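How to set up a simple snack spot for the January open day

Every winter I put out a little something for people coming through the door at Wotell, and every winter I'm asked how I do it, so I've finally written it down. You don't need much — a bottle of water, a paper cup, one nice apple and a table you don't mind wiping.

Step 1. Clear and wipe the table

Take everything off first, even the things you're fond of, and give the top a good wipe with warm soapy water. Then stand the bottle and cup towards one side and keep the apple on its own.

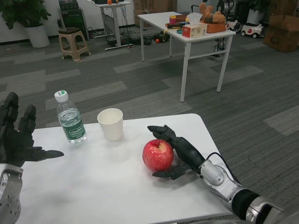

Marnina wrote in to ask whether pears would do instead, as hers are cheaper. They will, if they're firm.

Step 2. Leave some elbow room

I like the cup between the bottle and the fruit, a bit further back, so a sleeve is less likely to catch it.
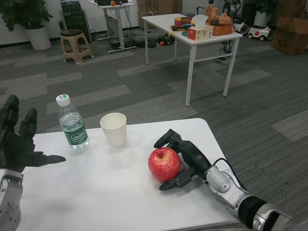
Step 3. Choose the apple last

Go for a red one with some shine and turn it over to look for bruises, as the soft patches love to hide underneath. Rinse it and dry it with a clean tea towel.

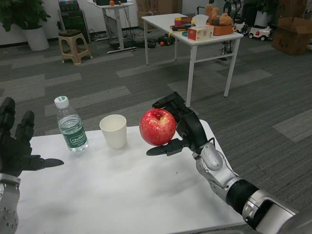 Cattaneo replied that a saucer under the apple stops it rolling, and I've been using one ever since.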